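**FOR IMMEDIATE RELEASE**

# Foment to release first album of chamber music with plain English markings

The chamber ensemble Foment will release its new album, *Short Walks*, on the Tronico label in July. The recording contains 22 short pieces for mixed sextet, lasts 61 minutes and was made in the main hall at Ondach, the arts centre where the ensemble has been resident since it was formed in 2000. A launch concert will be held at the Teoh Rooms in the same month, and printed parts for all the pieces will go on sale on the day of release.

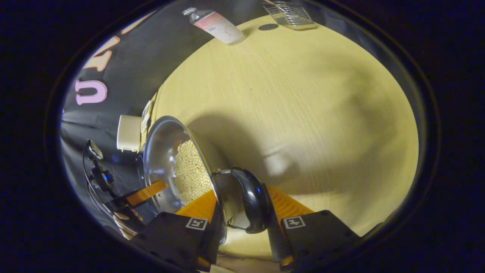
*Arif Hidayat*

*Short Walks* has been in preparation for three seasons. It began as a set of encores. Foment has always been an awkward line-up to write for — flute, clarinet, violin, viola, cello and piano — and there is less music for that combination than audiences tend to suppose. Most of what exists is long. When the ensemble was asked for something extra at the end of an evening, it usually had to fall back on an arrangement or repeat a movement from earlier in the programme.

The first four pieces were written to fill that gap. None of them lasts longer than a pop song. They went down well enough in concert for the players to ask for more, and by the end of the second season there were enough for a half-programme. Tronico offered to record the full set on the condition that it was complete before the sessions began. The last piece, "Gate, Left Open", was finished four days before the microphones went up.

## About the music

The pieces are all named after things met on foot: a stile, a culvert, a row of garages, a dog behind a fence. They are not meant to be followed as a story and can be played in any order, though the album has a fixed running order agreed between the ensemble and the label. The flute and clarinet carry much of the melody in the first half. The strings come forward later on, and the piano has only one real solo, in "Reservoir Road".

Several of the pieces leave players out. "Culvert" is for cello and clarinet alone, and "Two Stiles" is for violin and viola. The smallest is "Lamp", for unaccompanied flute, which takes up a single page. Only nine of the pieces use all 6 players throughout. This was partly a practical matter, as the shorter duets and trios could be rehearsed while other members were away teaching, and partly because a whole hour of sextet playing can become heavy on the ear.

The harmony is mostly tonal. There are some quarter-tones in "Garages" and a passage in "Pylon" where the pianist plays inside the instrument with a soft beater. Neither needs any special equipment beyond what most halls will allow, although the ensemble advises anyone programming "Pylon" to ask the piano's owner first.

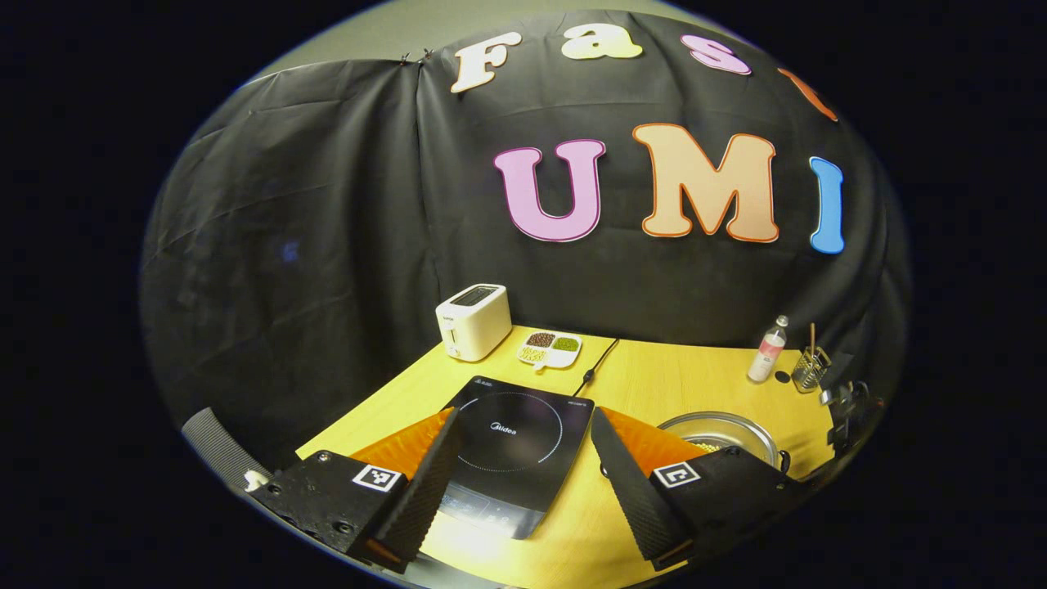

All the tempo and expression markings on *Short Walks* are in English, and they use as few words as possible. There is no Italian anywhere in the set. The choice goes back to the ensemble's work with beginners at Ondach, where a good part of every first rehearsal used to be spent translating the top line of the page. A word such as "Fast", put up in big foam letters on a black cloth, each in a different colour, needs no glossary, and the printed parts work on the same principle. Players will find "Slow", "Slower", "Wait", "A bit louder" and, in one bar of "The Dog at Number Nine", "Too loud". Metronome marks are given as well, in brackets, for those who want them. The ensemble departs from these in a few places on the recording and has not corrected the parts to match.

The markings caused more discussion in rehearsal than the notes did. An Italian term carries a good deal of habit with it. A violinist who sees *dolce* knows more or less which part of the bow to use and how much vibrato is expected. "Gentle" does not bring the same set of reflexes, and the string players found that they had to decide between them what it meant each time. In "Row of Limes" they ended up playing with almost no vibrato at all, which had not been intended and which has now been written into the part.

## The recording

The album was recorded in Ondach's main hall across five days, with sessions starting at 10am to avoid the evening traffic on the road behind the stage. The hall has a wooden floor and a high ceiling, and it has a longer echo when empty than it does with an audience in. Heavy curtains were drawn along one side for the string duets and opened again for the full sextets. Listeners with good headphones may notice the difference between tracks.

There was no editing within the shortest pieces. "Lamp", "Milk Bottles" and "Step" are each a single complete take. The longer ones were recorded in full at least three times, with small sections repeated afterwards where a page turn or a passing lorry could be heard. One lorry remains, very faintly, at the end of "Reservoir Road". The take was the best of the morning and the players preferred to keep it.

The piano is Ondach's own instrument. It was tuned before every session and again at lunch on the second day, when the heating failed and the temperature in the hall fell enough to affect the top octave. The quarter-tone passages in "Garages" are confined to the strings and clarinet, so no retuning was needed for those.

Tronico will issue *Short Walks* on CD and as a download. The CD comes with a printed booklet containing notes on each piece and a list of players by track. There are no plans for vinyl at present. The running time would need two discs, and several of the quieter pieces would fall at the inner edge of a side.

## Printed parts

The full score and parts will be available in three books, which can be bought separately. Book One contains the solos and duets, Book Two the trios and quartets, and Book Three everything for five players or more. Amateur and student groups were in mind throughout, and a good third of the music is playable by people who have been learning for a few years. The exceptions are marked on the contents page. "Pylon" and "Weir" are hard for everyone. "Two Stiles" looks easy and is not.

Parts have been laid out so that page turns fall on rests wherever this could be managed. Where it could not, the page folds out. The clarinet part is supplied for B flat clarinet only, with the single passage that was written for clarinet in A moved down and marked as such. An alternative part for oboe in place of flute is included in Book Three, following requests from two youth ensembles that took part in trial readings.

Groups do not need to ask permission before performing the pieces in concert, but they should include the titles in their usual performance returns. Anyone who wishes to arrange the music for other instruments should write to the ensemble through Ondach. Requests for brass are welcome.

## Launch concert

The launch concert will take place at the Teoh Rooms in July and begins at 7.30pm. Foment will play a selection from the album in the first half, in an order different from that of the recording. The second half is given over to players from Ondach's beginners' and intermediate groups, who will join the ensemble for four of the pieces, including an enlarged version of "Milk Bottles" with as many flutes as can be fitted on the platform.

The interval will be short. Copies of the CD and all three books will be on sale in the foyer before and after the performance. Tickets are available from the Teoh Rooms box office, with reduced prices for under-18s and for anyone currently taking lessons at Ondach. The platform and the front rows are reached without steps. Those needing a space for a wheelchair, or a seat near the door, should mention it when booking.

An open rehearsal will be held at the same venue from 2pm on the day of the concert. Admission is free and there is no need to stay for the whole of it. Teachers who would like to bring a class are asked to get in touch in advance so that enough chairs can be put out.

## About Foment

Foment was founded in 2000 by students who had met in a contemporary music class and wanted to carry on playing together. It gives concerts and workshops across the year and has been the resident ensemble at Ondach from the start. Its repertoire runs from early twentieth-century chamber music to new work, much of it written for the ensemble by its own members. The current line-up has been unchanged for six seasons.

After the launch the ensemble will take *Short Walks* on a small autumn tour of libraries, schools and parish halls. Most of these venues have no piano, or none that can be relied on, and the tour programme has been drawn from the pieces that do without one. Dates will be announced once the last two halls have confirmed.

## Notes for editors

- *Short Walks* by Foment is released by Tronico in July on CD and download.
- Review copies are available from the Tronico press desk. Please say whether a disc or files are preferred.
- Scores can be supplied to reviewers on request, for reference only.
- The ensemble's name is written Foment, without "The" and without capitals after the first letter.
- Interviews with the players can be arranged through Arif Hidayat at Ondach. Mornings are best, as the ensemble rehearses from 1pm.

**Ends**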